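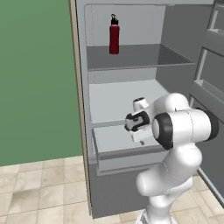
The little amp that came back to Tarninden

There is a particular smell to an old valve amplifier when it has been on for twenty minutes or so, a mix of warm dust and varnish and something faintly like toast, and if you grew up in a house with one you will know exactly what I mean. I caught it the moment I walked into the Cillura workshop in Tarninden, and I'm afraid I stood there breathing it in for a good while before I remembered my manners and said hello.

Cillura repairs amps, mostly. The front bench is for hire gear and school band equipment, the back bench for the sad cases, and it was a sad case that started all this. In April a Naneo combo arrived in the boot of a station wagon, minus its back panel and with a speaker that somebody had patched with bicycle tape. The Naneo was never a famous amp. It was sold through furniture shops and country music stores, had a single ten-inch speaker and three knobs, and the tremolo on most of them gave up early. But plug a cheap hollow-body into one and you get this lovely, slightly furry sound that seems to lean forward in its chair.

The workshop got the old thing going again, liked it far too much to give it back quickly (the owner was very patient) and drew up the circuit on the back of a freight docket. Five months later there is a new amp, the Baloch, and a first run of 59 is being put together by hand on that same front bench, in between the school band repairs.

I've had one at home for three weeks, so let me tell you how it behaves. It weighs much less than you'd expect, and my knees were grateful on the stairs. The volume control does nearly all of its work in the first half of the dial – past that you aren't getting louder so much as hairier – and the tone knob is wonderfully blunt, dark at one end and bright at the other, with the good part just left of the middle. With a telly-style guitar it was crisp and a bit cheeky. With my old semi-acoustic it was so pleasant that I let dinner go cold.

The tremolo is where Cillura has meddled, and I'm glad. The original circuit had one speed that suited you or didn't. The new one slows right down to a gentle sway, and there's a second footswitch socket so you can jump between two settings mid-song. It took 21 goes to get right, I was told, and there's a shoebox of rejected boards under the counter to prove it.

Grumbles? A few. The power lead is too short for any lounge room I have ever lived in, the pilot light could guide in shipping, and the handle squeaks. I'd also have liked a line out for recording, although a microphone propped on a cushion did a very nice job.

Orders for the first run open on 14 Sep 2021, at the counter or by phone, with a matching ten-inch extension cabinet to follow once the timber turns up. Ask for the cream covering if there's any left. The original Naneo has gone home, by the way, with a proper speaker in it and the bicycle tape in an envelope.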